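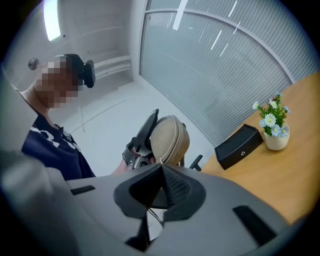

Tania Matubbar wanted to know, before we'd even started, why a checklist should be boring, and whether a boring one doesn't just get skipped. Fair. Hold on to that, it comes back under section 3.

## Handoffs and shift notes, week 5

**1. What a handoff is for**

- next person can start without phoning you
- open items, who owns them, when they're due
- NOT a diary. Nobody on the night shift needs your lunch

Merness case (reading packet, p. 14). Day shift writes "pump checked." Night shift reads that as pump *fixed*. Same word, two meanings, 900 gallons on the floor by 4 a.m. Read the timeline twice, the second half is out of order in the scan, sorry.

**2. Words that go wrong**

- "checked", "handled", "looked at": say what you did and what you found
- "soon", "later": give a time
- "they": who?
- "should be fine" - strike it. Write what you saw and when

Yuto Hamada's rewrite from last session was good, borrowing it: *Valve 16 closed 2:10 p.m., still dripping, parts ordered, do not reopen.* One line. You could act on that half asleep.

**3. Checklists**

Back to Tania's point. Two types, don't mix them up:

- read-do: read a line, do it, next line. For rare jobs
- do-confirm: work from memory, stop, go down the list. For jobs you know well

Skipping mostly happens when a read-do list gets pushed on people who do the job daily. So boring isn't quite the problem, wrong type is. Length matters too, Zultby's list ran to three pages and people were ticking it in the parking lot. Short, plain verbs, one action per line.

Where to put the pause: before the step you can't undo. More on this in the Skesetti handout (April, if the copier lives).

**4. Read-back**

Receiver says it back in own words. Repeating word for word doesnt count, you can do that without understanding any of it. Sender corrects. Then it's done.

**For next time**

- Sasaki chapter, first half only
- bring one real note from your job, names blacked out
- rewrite it in under 5 lines. Bring both verisons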